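Sun 21 February

I slept badly and was at the desk before the others, although it is not a working day. The heating in the Olivares building is off on weekends, so I write this with my jacket on and a cup of tea that I made too strong.

The question is still the same as in the last two weeks: which gripper do we order for the second cell? Celeste wants the Lurkell, the one with jointed fingers. I have preferred the Hetach, with two flat jaws that slide straight toward each other. I know it well, it is simple, and when it breaks I can repair it with the tools in my drawer. But I promised her that I will do a fair comparison, and a preference is not a result.

In the morning I ran both of them in simulation with the same controller and the same part, 300 tries for each. The start position of the part changes a little every time. The Hetach got 212 good picks. The Lurkell, in the first version of the settings, got only 131, and I must confess I was a bit happy to see it. Then I looked at the failed tries one after another and my happiness became smaller. In most of them the fingers closed too late, when the arm was already going up. That is a mistake in my timing and the gripper has no part in it. I had copied the waiting time from the Hetach file and forgot to change it.

So I must throw away this number and do it again. I wrote to Celeste Fuentealba right away, because I don't want that she hears 131 from another person and gets angry with me for a good reason. She answered with one word, "Redo." It is Sunday also for her.

Lunch was bread and cheese, standing. I called my mother, who asked if the robot can already make soup.

After lunch I made the waiting time longer and started only single tries, slowly, to watch how the fingers behave. I use the round wide view from the wrist now, the one that bends the table like a ball. At first I did not like this camera because all straight lines become curves and my eye gets tired. But both fingers are in it with the part between them, and with the normal camera I always lost one side. 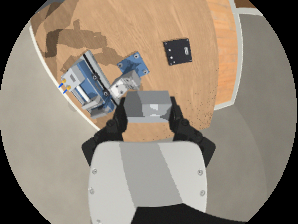
I also tried a lower closing force, in 11 steps, and wrote down each one in the notebook. At the lowest steps the part turns a little between the fingers before it is lifted. In the middle it stays quiet. At the high end the simulation begins to shake, and I don't believe this shaking is real. The contact model needs a look, but it will not be today.

What I still don't know is how much of this will be true on the real arm. The project in Plornomero had a beautiful simulation too, and in July we stood there with parts falling on the floor. I want to ask for a Lurkell on loan for one month before we sign anything. Celeste will say that I am slow. Maybe she is right, but an order is difficult to send back.

The new long run is started, 300 again, same seeds as in the morning. The fan of the computer is very loud. I will go home, and look at the numbers tomorrow before the meeting. Must not forget: bring the blue notebook, pay the train card, buy tea.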